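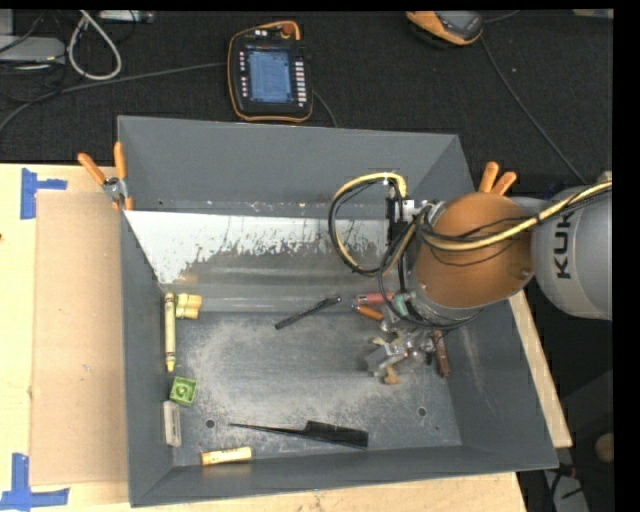

Hochschule Irnelitz > Fachbereich Wirtschaft > Studierendenprojekte > Projektberichte

Seite drucken | Per E-Mail versenden

Kollegiales Coaching für neue Teamleitungen bei der Drumo GmbH
Projektbericht im Modul Personalentwicklung

Projektgruppe: Aranka Bakos, Levente Erdős, Josphat Owino
Betreuung: Zsolt Illés

1. Ausgangslage

Die Drumo GmbH beschäftigt an ihrem Standort in Irnelitz 260 Personen. Wer dort eine Teamleitung übernimmt, kommt fast immer aus dem eigenen Haus und hat vorher als Fachkraft im selben Team gearbeitet. Ein zweitägiges Führungsseminar gibt es, es findet aber nur einmal im Jahr statt. Manche Teamleitungen führen deshalb schon elf Monate, bevor sie daran teilnehmen.

Unser Ansprechpartner Ákos Takács aus der Personalabteilung wollte wissen, ob sich die Zeit bis zum Seminar mit kollegialem Coaching überbrücken lässt. Externe Einzelcoachings hatte er bereits angefragt. Das Angebot der Beratung Kimamov lag bei 1.899 Euro pro Person und war im laufenden Budget nicht unterzubringen.

2. Vorgehen

Wir haben zuerst mit sechs Teamleitungen Interviews geführt, jeweils 45 Minuten, nach einem Leitfaden mit offenen Fragen. Am häufigsten genannt wurden Konflikte mit früheren Kolleginnen und Kollegen, unklare Entscheidungsbefugnisse und fehlende Rückmeldung durch die eigene Führungskraft.

Auf dieser Grundlage haben wir einen Ablauf für Gruppensitzungen entworfen. Er orientiert sich an der kollegialen Fallberatung: Eine Person bringt einen Fall ein, die anderen fragen nach, sammeln Hypothesen und machen Vorschläge. Die Moderation wechselt von Sitzung zu Sitzung. Eine Sitzung dauert 90 Minuten und behandelt einen Fall.

Der Probelauf umfasste 4 Sitzungen und begann im November. Teilgenommen haben die sechs Befragten, eine Person ist nach der zweiten Sitzung wegen Schichtwechsels ausgeschieden. Die erste Sitzung hat Josphat Owino moderiert, danach übernahmen die Teilnehmenden selbst.

3. Ergebnisse

Die Phase der Nachfragen war in der ersten Sitzung zu kurz. Schon nach wenigen Minuten kamen Ratschläge, obwohl der Fall noch nicht klar war. Ab der zweiten Sitzung lag ein Blatt mit den Zeitvorgaben auf dem Tisch, und die Moderation hat strenger unterbrochen. Das wurde in der Abschlussrunde gelobt — allerdings auch als etwas steif beschrieben.

Alle fünf verbliebenen Teilnehmenden gaben an, mindestens einen Vorschlag im Alltag ausprobiert zu haben. Drei wollen die Gruppe weiterführen. Als Hindernis wurde vor allem der Termin genannt: 15:30 Uhr liegt für die Frühschicht nach Dienstende.

An Sachkosten fielen 598 Euro an, überwiegend für die Moderationsschulung und Material der Firma Kwan. Die Arbeitszeit der Teilnehmenden ist darin nicht enthalten.

4. Grenzen

Die Gruppe war klein und bestand nur aus Freiwilligen. Ob sich das Führungsverhalten verändert hat, können wir nicht beurteilen, die Teammitglieder wurden nicht befragt. Eine Befragung war geplant, musste aber mit dem Betriebsrat abgestimmt werden, und dafür reichte das Semester nicht.

5. Empfehlungen

Wir schlagen vor, die Gruppe in der Arbeitszeit anzubieten und auf 13:00 Uhr zu legen, damit beide Schichten teilnehmen können. Neue Teamleitungen sollten im ersten Monat eingeladen werden. Für die ersten beiden Sitzungen empfehlen wir eine geschulte Moderation aus der Personalabteilung. Der Leitfaden und das Zeitblatt wurden Herrn Takács übergeben.

Kontakt | © Hochschule Irnelitz, Fachbereich Wirtschaft | Nach oben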